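Kullport Finger Set, Blue, Ribbed (pair)
Replacement fingers for Kullport parallel grippers
Sold by Traltodano Lab Supply

Service notice added 18 Nov 2019. Please read before ordering or fitting.

Product summary

Flexible ribbed fingers for light pick and place work. Sold as a matched pair with two mounting blocks, four screws and a hex key. Fits all Kullport grippers with the square mount. It does not fit the older round mount, which takes the Meireles adapter plate (sold separately).

Color: blue
Rated grip force: 20 N
Rated object weight: 500 g
Minimum order: one pair
Returns: 90 days, unused or under the notice below

What the notice is about

We have had reports of one finger on a pair staying closed after the controller sends an open command. The gripper reports that it is open, the arm carries on with its program, and the next move is made with one finger in the wrong place. In two of the reports an open drink was knocked over and liquid reached cabling near the table. There were no injuries.

Rodrigo Matos in our service shop took apart the returned grippers. The cause was the mounting screw on the drive side. On pairs from the May batch, the screw is slightly too long. When it is tightened fully it presses on the slide inside the housing, and the slide drags. It gets worse as the gripper warms up, so a short test after fitting may not show it.

The position sensor reads the motor and has no way of seeing the finger itself. Do not rely on the "open" status alone until the screws have been replaced.

Affected stock

Pairs with a batch label ending in M. The label is on the bag and on the underside of each mounting block. Pairs with any other letter use the shorter screw and can stay in service.

Two-arm setups

Customers running two arms over one table should check both grippers, even if only one has shown the fault. Pairs are often fitted from the same box. Cups and cans are the usual test objects for this finger set, and they are also what gets tipped when a finger hangs.

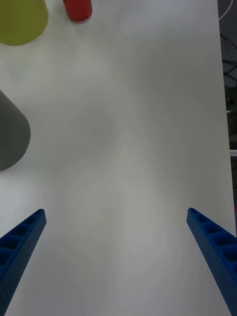 Blue ribbed fingers at the table, from the wrist and from the side.

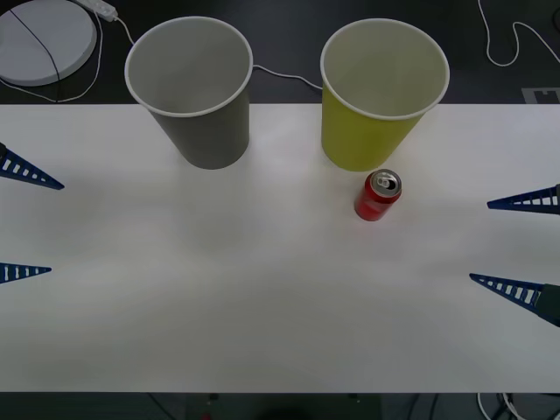 Can I keep using an affected pair until the new screws arrive?

Take the pair out of service until the screws have been changed. Lowering the speed or the grip force does not free the slide, and the fault can come and go.

How to change the screws

1. Move the arm to its park position and switch off power at the controller. The emergency stop by itself is not enough, as the gripper motor can stay powered.
2. Wait for the status light on the gripper to go out.
3. Remove both drive-side screws with the hex key supplied.
4. Slide the finger off and look at the slot behind it. A bright scratch on the slide is normal wear. A dent or raised edge means the housing needs to come back to us.
5. Refit the finger with the short screws. Tighten until snug, then stop.
6. Push the finger open and closed by hand. It should travel the full distance with no tight spot.
7. Switch the power on and run 200 open and close cycles with nothing on the table. Stay outside the reach of the arm while it runs.

If the finger hangs at any point in step 7, stop and contact service. Please don't file or shorten the old screws. One customer tried this and the filings got into the slide.

Getting the parts

Short screws are free for any affected pair. Send us the batch label and your order number and we will mail a kit. If you no longer have the order number, a photo of the mounting block is fine. Kits ship from our Pastholm warehouse.

Housings with a dented slide are repaired at no charge. Pack the gripper with the fingers removed and put the screws in a separate bag.

Customer comments

"Screws came quickly. We had seen the left finger hang a few times and blamed our own code. No trouble after the swap." Xiaoqing Peng

"Works now, but the label on the block is very hard to read once it is fitted. Check the bag first if you still have it." Vaughn Abernathy

Related items

Kullport square mount gripper
Meireles adapter plate, round to square
Short screw kit, drive side
Spare hex key

Service contact: Danica Halilović, Traltodano Lab Supply. Please put "finger screws" in the subject line.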